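The Turbines Are Fine. It's the Plug I Worry About.

Sesis put out its half-year numbers on Monday, and they were the kind that make people clap at breakfast meetings. The company has 1142 megawatts of wind built and standing. I clapped too, and then I read the footnotes, a habit I can't recommend.

A fair slice of that fleet is waiting for a grid connection. The Brurkinley site, 500 megawatts on a very windy ridge, has been finished since February and has so far powered the lights in its own visitor center. The line that should carry its output to Breteck is 12 miles long. The permits for those 12 miles have been in the works longer than the wind farm has.

We have a strange way of keeping score. A turbine gets a ribbon and a politician in a hard hat. A substation gets a chain-link fence and a public hearing where everyone agrees it should go near somebody else.

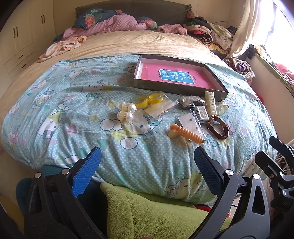
A light blue duvet and a beige blanket on a double bed.

Moncrieff, the regional grid operator, says it will clear the backlog in 20 months. I'd love to believe it – the last plan had the same number in it, and that plan is old enough to have its own backlog.

What would help is dull. Count a wind farm as built on the day it sends power to a customer. Approve the line and the turbines in one process, with one deadline. Let developers who are ready to go jump ahead of the ones holding a spot in the queue with a map and a nice logo.

None of this will look good in a brochure. But I pay for the wind on my bill every month, and I'd like some of it to reach the toaster.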